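A Nonpartisan President Still Needs Written Rules

August 17, 2025

Countries with a ceremonial president tend to describe the office by what it does not do. The holder does not set the budget, does not direct the police and does not choose ministers on personal preference. This description is adequate for most years. It fails in the weeks after an election that produces no majority, when the person with no power is asked to decide who gets the first attempt at using it.

My argument is narrow. I do not want to abolish the office or to fill it by popular vote. I want the steps it follows after an unclear election to be written down, published and binding.

The gap in the middle

Most parliamentary constitutions say that the head of state appoints a prime minister who can command confidence. Few say how the head of state is supposed to find out. Does the largest party go first? Does a signed coalition agreement outrank it? How long may one candidate keep trying? The usual answer is convention, meaning the memory of what was done last time, as recalled by people with an interest in the outcome.

Convention works while all the parties share it. A new party that has never sat in government has no reason to feel bound by an understanding it had no part in making. Its lawyers will read the text, find nothing there, and say so in public. They will be correct.

Dilek Karakaya, whose paper on appointment powers I have borrowed from heavily, calls this "discretion by omission." The drafters did not grant the president a choice. They left a sentence unfinished, and the choice fell into the space.
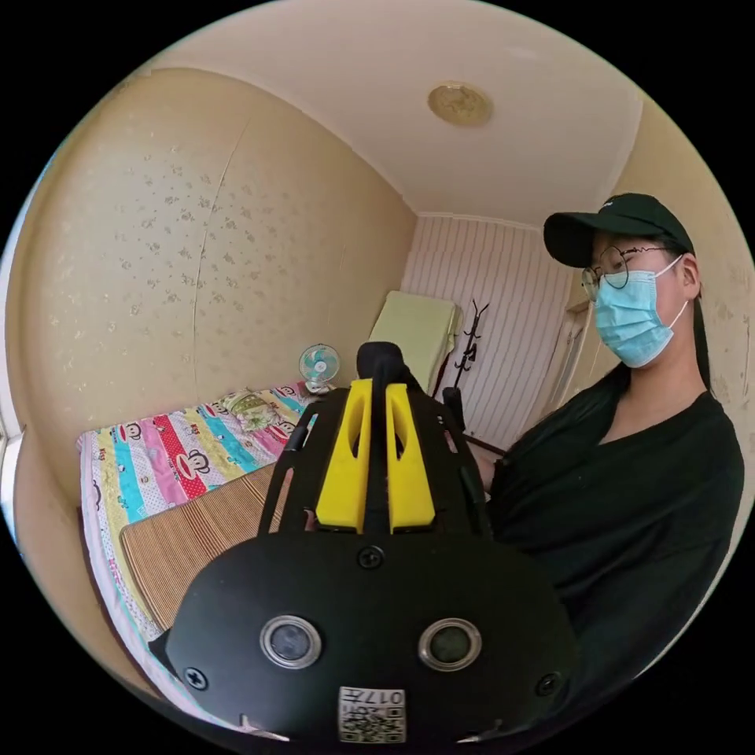
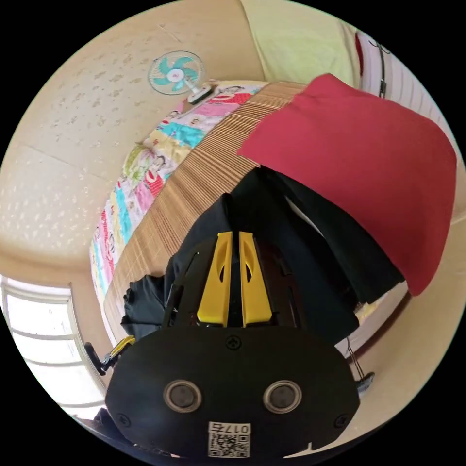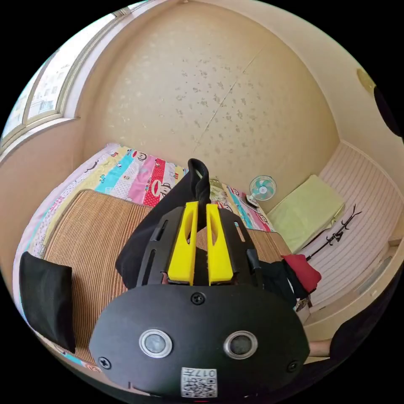 What a rule would look like

The text need not be long. Karakaya's draft runs to 160 words, and I would change little in it. The leader of the largest party is invited first. If that leader has no agreement after a fixed period, the invitation passes to whoever can present signatures from a majority of members. If no such list exists, parliament votes by name, and if the vote fails, it is dissolved. The head of state signs at each stage and selects at none.

I would add one item: publication. Every meeting held under the procedure should be announced within seven days, with the names of those present. The content of the talks can stay private. The fact of them should not.

The objection from flexibility

The standard reply is that written rules are brittle and that a wise president can find a solution no drafter foresaw. I accept the first half. Any fixed order will sometimes give the first attempt to a leader who plainly cannot succeed, and some time will be wasted.

The second half assumes the wise president. Selection by parliament gives some protection here, but a candidate chosen for being acceptable to everyone in a quiet October has not been tested on anything. The cost of a lost fortnight is known in advance. The cost of a disputed appointment is not – it can hang over a government for its full term, and over the presidency for longer.

There is also a benefit to the holder. A president who follows a published order can be criticized only for following it, and the complaint then belongs with parliament, where the order can be amended.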